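Plinwood Arts Center: Autumn Exhibition and Members' Notices

The Center is pleased to confirm that its autumn exhibition, "Edholm in Watercolor," will open to the public on September 13, 2024, in the Lower Gallery. The exhibition brings together 41 works by Candela Olmedo, painted on the river path between the old mill and the lock at Edholm. Most were begun outdoors and completed in the studio over the following winter.

Ms. Olmedo works on heavy cotton paper and limits herself to a small range of earth colors. Visitors who attended her previous exhibition will recognize the pale skies, although the new paintings are larger and several include figures for the first time. The selection was made by Marisa Amato, who has also written the notes for the printed catalog.

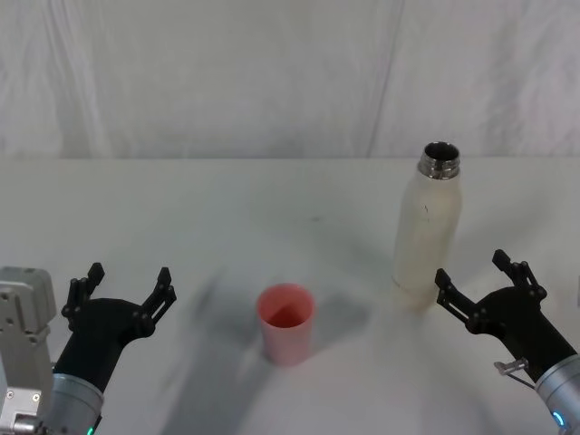 Crescencio Vallejo has written to ask whether the mill paintings might be hung together, as he found it difficult at the last exhibition to follow a single subject from one wall to the next. The Center has considered the request and the 11 mill paintings will occupy the east wall, in the order in which they were made. The remaining works will be arranged by season.

Framing has again been carried out by Balluvetti. Unframed studies will be available from the browser near the entrance, priced individually. Purchased works must remain on display until the exhibition closes in November, after which buyers will be contacted to arrange collection.

Members are reminded that the Gallardo Prize for landscape is open for entries. Each artist may submit 2 works in any medium, completed within the past year and not previously shown at the Center. Entry forms may be obtained from the front desk or requested by mail. Catrin Pugh will judge the entries, and the selected works will be hung in the Upper Gallery.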